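Gosel tidy-up arm, second progress report to the Pakano small grants desk
Submitted by Hậu Kim, Jernska shared workshop

Where the project stands

You asked for a straight account this time, with fewer adjectives than the last one, so I have tried to write it that way. The short version is that the hand-held side of Gosel works well enough to use every week, the arm works some of the time, and the part that is supposed to connect them has not yet convinced me of anything.

The grant was for a low-cost arm that could put away ordinary household things after being shown how by a person. The application said the arm would handle shoes, dishes and laundry by the end of the grant period. I wrote that sentence and I would like to take it back. Shoes are still possible. Dishes I would call unlikely. Laundry was never realistic with the gripper we have, and I should have seen that before we asked for the money.

What got built since the last report

The hand-held grippers are finished. There is a left and a right, and a person holds one in each hand and does the task at a table while the recording runs. They replace the older pair, which had a trigger that stuck and a cable exit on the wrong side. The new bodies are stiffer and the fingers close square on each other, something the old ones only did when new.

The metal plates on top are new too. They started as a fix for a wobble in the tracking mount and stayed because they were easy to cut and easy to replace. I don't love how they look. They have corners, and I have caught a sleeve on them more than once. A rounded version is drawn up but I haven't made it, and I'm not going to promise a month for it.

Cables remain the weak point. Each gripper has its own lead, and the leads end up lying over the work whenever the person reaches across. We tried clipping them to the forearm. That kept the board clear and made everybody move like they were wearing a cast, and the motions we recorded that way were useless. So the clips came off and the cables hang free again. A wireless version has been suggested by nearly everyone who walks past the bench. It would mean a battery in the hand, more weight at the wrist and another thing to charge, and I have yet to see a cheap radio link I would trust in a building with this much machinery running.

The work area is in better shape. The rails are bolted down and squared, and the table has a marked position. Moving the table by a hand's width used to spoil an evening of recordings without anyone noticing until the next day. It still gets bumped, but at least now we can see that it was.

The arm

The arm itself, which we call Lã, spent most of this period in pieces. The shoulder bearing had play in it from the start, and I had been correcting for that in software, which is a bad habit and hid the problem for far too long. The bearing has been replaced and the play is gone. Replacing it meant stripping the cable run and redoing the calibration, and that took 5 weeks of evenings when I had planned on 2.

Since it went back together, the arm reaches where it is told. I can send it to a point over the table and it arrives, and it arrives at the same place the next day. I know that sounds like a small thing to report to a funder. Earlier in the year I could not have written it.

The elbow still runs warm in long sessions. I have put a limit on session length and written it on the controller in marker. Someone with more patience than I have should look at the motor current before we call this solved.

Recording demonstrations

The current task is sandals onto a rack. We chose it over sneakers for a practical reason: a sandal lies flat, has no laces and can be picked up by the strap or by the edge of the sole. Also we had a pair, and a bamboo rack that fit on the table without hanging off the back.

I expected the sandals to be the easy first step. They are easy for a person with bare hands. With grippers they are irritating. The strap bends away when you close on it from the side, and the sole is thick enough at the heel that the fingers have to open nearly all the way. People fall into different habits. Some pick up by the strap and swing the sandal onto the shelf. Others pinch the heel and push it in toe first. Both look fine to me when I watch, but mixing them in the same set of recordings may be part of why the arm dithers (more on that below).

We now write down which method was used and ask people to stay with it for a whole session. I would like to say this was part of the plan. It came out of an argument on a Tuesday night over whose recordings were the bad ones.

The white foam board under the task was a cheap change and the most useful one we made. The bare tabletop is a light wood and it wasn't giving the black soles the plain background we wanted. The foam board does. Its drawbacks are that it slides if you lean on it and that it dents. We have gone through more of it than I budgeted for, and the receipts are in the attached folder.

One more change: a session now starts with the sandals put down at whatever angle they land. In the early recordings they were always set out side by side, neat, toes toward the rack, and the arm duly learned about a world where shoes are always neat. That was my mistake. I threw those recordings out, and with them most of what I told you about in the first report.

Does it learn anything?

I know this is the question you care about, so here is what I have, with my doubts left in.

In the last round of trials the arm was given 6 attempts at moving a single sandal to the middle shelf. It got the sandal onto the shelf in 4 of them. Hậu Kim of last spring would have put that in the first paragraph with an exclamation mark. I am not going to, for several reasons.

The rack had not moved between the recordings and the trials. The light was the same. The sandal was one the arm had been shown over and over. When I turned the rack slightly, for my own curiosity and outside the trial, the arm reached for the place where the shelf used to be. That makes me suspect it has memorized a path and does very little looking. A path is worth something, but I could have programmed a path by hand in an evening and saved you the money.

The failures were more informative. In one the gripper closed on the strap, lifted, and let the sandal turn until it hit the rim of the shelf. In the other the arm hovered over the board, moved toward the strap, moved toward the heel, and went on like that until I stopped it. That is the dithering I mentioned. It could be the mixed pickup methods. It could also be too little data, or a fault in how I line up the timing of the left and right recordings. I don't know which, and I would be guessing if I picked one for the sake of this report.

There have been no trials with both sandals, and none with two arms, as we only have the one. The hand-held pair records two-handed work and Lã can use half of it. Several members have asked why we bother recording the other hand. My answer is that the second hand is free to record while you are there anyway, and that going back later would be painful. I admit it is also wishful thinking about a second arm.

Money

Spending is over on consumables and under on electronics. The foam board, cable and fasteners account for the overrun. The electronics line is under because the wrist camera we wanted has not been bought. I held off after seeing how the same model performed on a friend's build, where it lost focus at exactly the distance we need. I would rather carry that money forward than spend it to make the line come out even, and I am asking for your approval to do that.

The workshop has not charged us for bench time. Please don't take this as a sign that it costs nothing. Our setup fills a corner that other members could use, and there has been some grumbling, much of it fair.

Safety

No injuries. The stop button has been moved to where the person at the table can reach it without standing up. It used to be on the far side, next to the power supply, which was convenient for wiring and for nothing else. The arm is unpowered whenever hands are over the board. That rule has been kept so far, and I check it myself.

Loose cord on the carpet is the thing I worry about most. We tape it down, it comes up, we tape it again. A proper cable cover is on the shopping list.

What I would cut

If the grant were mine to give, I would drop dishes and laundry from the goals today and ask for one thing: sandals onto the rack, with the rack somewhere new each time, judged by a person who had no part in the build. If we can't do that by the end of the period, the sensible conclusion is that the method needs more data or better hardware than a shared workshop can supply. I would sooner tell you so plainly than demonstrate something easier.

The recording sessions go on in the meantime, same table and same task, with a pair of sandals in front of the rack and a gripper in each hand.
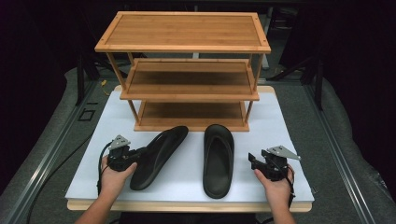 Decisions needed from Pakano

Approval to carry the unspent camera money forward.

Agreement to remove dishes and laundry from the stated goals, or a clear answer that they have to stay, so I can plan for it.

The name of someone on your side who could judge the moved-rack trial. An engineer is fine, but someone who just owns shoes would do.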